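Skiltura 篮球训练套装(红白款)

品牌:Skiltura
系列:Wunon
供货:Neves 体育用品
类别:篮球服 / 球衣加短裤
颜色:红色配白色
起订量:散客 1 套,球队团购 20 套起

产品说明

Wunon 系列篮球套装面向业余球队、单位联赛和校外训练班,球衣和短裤同色同批染制,可以成套购买,也可以单独补件。本页介绍的是红白款,红色为主色,白色用在拼接部位。蓝白款和黑白款另有页面,尺码表通用,价格相同。

今年五月起,本款短裤的腰头改为加宽版本,抽绳藏在内侧。老客户补单时请在备注里写明要新版还是旧版,旧版库存只剩 S 码和 XL 码,售完不再生产。新旧两版的裤长一致,同一支球队混着穿,站在场上看不出明显差别。

短裤出货前已经折好,收到后不急着穿的话,按原来的折痕放回袋子里就可以。重新折叠时先把两条裤腿对齐,再从裤脚向腰头方向折,折成长方形,腰头留在最外面,找尺码的时候不用全部打开。

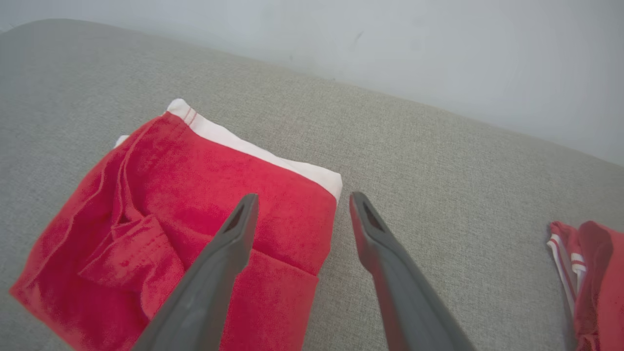
裤子放久了会有折痕,挂一晚上基本能消。需要熨烫的请翻到反面,用低温,避开腰头的松紧部分。松紧带受热后会变硬,弹性也会下降,这种情况不在退换范围内。

尺码选择

S 码适合身高 160 至 168 厘米,M 码适合 168 至 175 厘米,L 码适合 175 至 182 厘米,XL 码适合 182 至 188 厘米。更大的尺码需要定做,工期另计。

球衣版型偏宽松,平时穿 L 码 T 恤的选 L 码即可。想在里面加一件紧身衣的,也不必加大。短裤按腰围选,腰围 90 厘米以内选 L 码,超过的选 XL 码。上下身尺码不同的可以拆开搭配,下单时在备注里分别写清楚,不另收费。

儿童尺码属于 Gikel 系列,版型和这款不同,不能混在同一张订单里。

印字印号

球衣可以印队名、姓名和号码。号码默认印在前胸和后背,字体有 2 种可选,样式请向客服索取。红色底上建议印白字,黄字也可以做,但洗的次数多了以后颜色会显得暗一些。

名单请用表格发送,每行一个人,写明尺码、姓名、号码。我们排好版后会发回确认,确认以后再改名字或号码,需要按件补收印制费。20 套以内的订单,印字工期大约 36 小时,不含运输时间。赛季开始前订单集中,会顺延。

短裤一般不印字。需要在裤腿上印小号码的,请提前说明,印制位置以排版图为准。

洗涤与晾晒

第一次穿之前请单独过一遍清水。红色面料头几次洗会有少量浮色,不要和浅色衣物泡在一起,自己的白色拼接部位也不要长时间压在湿的红色面料上。洗完马上取出来晾,不要堆在盆里过夜。

机洗选轻柔模式,水温不超过 30 度,翻面后装进洗衣袋。印过字的球衣不要拧,不要用漂白剂,也不要用硬刷子刷号码。汗渍重的领口和袖窿可以先抹一点中性皂液,放几分钟再洗。

晾之前把球衣摊开,捏住下摆的边角往外带一带,把皱的地方理顺。肩部和袖窿的拼接处用手抚平就好,不要用力扯。挂在阴凉通风的地方,避免暴晒。

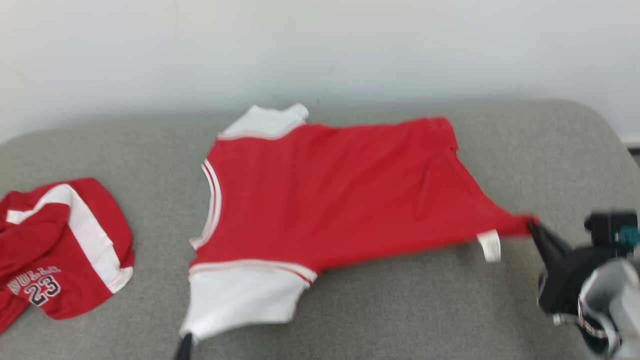 包装与发货

每套单独装袋,袋外贴尺码标签。团购订单按名单顺序装箱,箱内附一份清单,收货时对照清单分发即可。

没有印字的现货,付款后次日发出。印字订单在排版确认后开始计算工期。偏远地区运费请先询问客服,球队团购满 36 套免运费。

退换说明

未印字、未下水、吊牌完整的,签收后七天内可以换尺码,来回运费由买家承担。已经印字的不退不换,印错的由我们重做。收到货后请先核对尺码和号码再下水,洗过之后发现的尺码问题无法处理。

面料或车线有问题的,拍清楚问题部位,连同订单号一起发给客服。确认后补发单件,不需要整套寄回。

页面更新:2022年7月3日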